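书包整理课题阶段进展汇报

报送：Kaufmann教育基金项目部
执行单位：Grenik收纳工作室
执笔：Luzius Widmer

各位好！十二月这一段过得很充实，先报个喜：“自己的书包自己理”这套课已经从草稿变成能上手试讲的样子了，比开题时想的要顺得多。

一、已完成的工作

教案初稿共6课，其中4课已在Cernorlow社区学堂试讲过。孩子们最爱的是“先摊平、再分袋”那一课，大家把书包平放在桌上，先摸清每个口袋有多深，再决定课本放哪儿、零碎放哪儿。有位二年级的小朋友把整节课都用在一个侧袋上，最后还不肯走，我们看着特别高兴。

家长问卷发得比预期广，收回941份。提得最多的难处是薄书：软皮的课外读物一塞就卷角，夹在大本子中间又找不着。这一条我们很重视，第三课因此整节重写，专讲平装书怎么放，书脊朝哪边，什么时候该给它单留一层。

二、物品与台面

练习用的物品基本定下来了，以粉色书包和蓝色封面的《小王子》（全英文版）为主，书包软，书也薄，正好对着家长说的难处。台面用浅绿色垫板，围板选了带红花的淡紫色花纹，比原来的灰板子喜气多了，我个人非常喜欢！

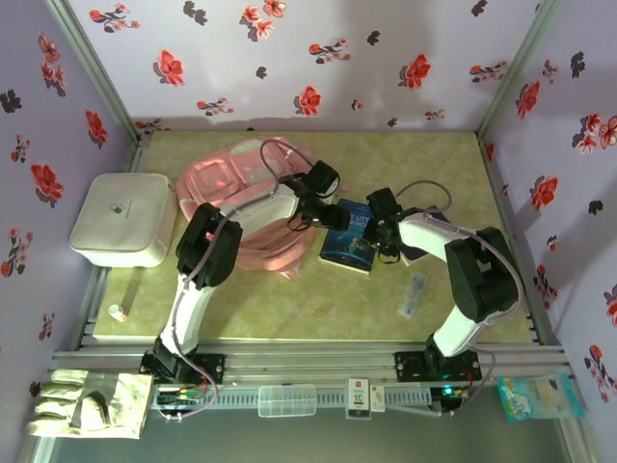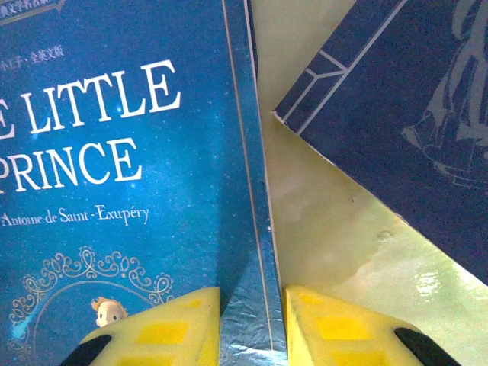
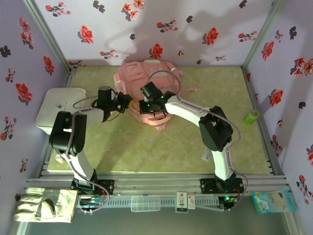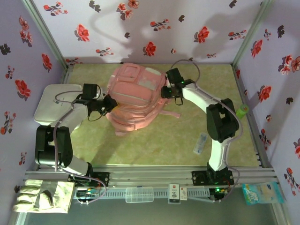 三、经费情况

本阶段支出1606元，主要是书本、书包和印刷费，都在预算之内。Plasirton印务的排版费下阶段再结，票据届时一并附上。

四、下一步

剩下的两课接着试讲，重点看低年级孩子能不能自己把拉链口袋理顺。家长手册打算压到一张折页，贴在门口就能看。另外想请项目部帮忙问一问，Cernorlow的教室下学期能否多排一个下午的时段，报名的家庭确实不少。

第三课的新稿随本报告附上，欢迎直接在上面批改。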